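Robot restocking moves to the Soltmont store in July

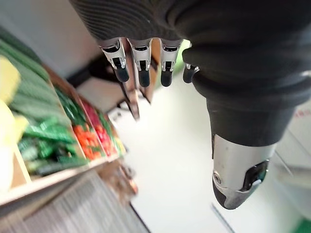

The trial at our Palumbo store has run long enough for us to say what will change for the produce crews, so here are the main points before Soltmont starts. Ninden's machine takes over part of the early refill, between 4 a.m. and opening. It has a hand with metal fingers and black fingertip pads, and it works best with firm items that sit apart from one another. Leafy greens laid lengthwise along a wooden shelf are still a job for people, and so is anything that bruises. Trimming, rotating and pulling bad stock stay with the crew as well.

No one's hours are being cut. At Palumbo, 2 people per shift came off the first refill and went to receiving and the prep room, where we had been short all winter. Some of them like the change. Others told us they miss having the floor to themselves before the doors open, and that the machine is slow around corner displays. Both comments went to Ninden, along with a request for a louder stop tone.

Everyone on the Soltmont produce team will get 2 hours of paid training. It covers the stop button, clearing a dropped item and how to log a fault. Crew members who finish the course and agree to act as shift contact receive a one-time payment of $1,550.

Please keep carts and hoses out of the aisle while the machine is working. If it stops and does not restart within 30 seconds, press the button, finish the shelf by hand and leave a note for the day lead.

The Beltia warehouse is not part of this plan – questions about sorting equipment there should go to the warehouse office. Sign-up sheets for the Soltmont training are next to the time clock.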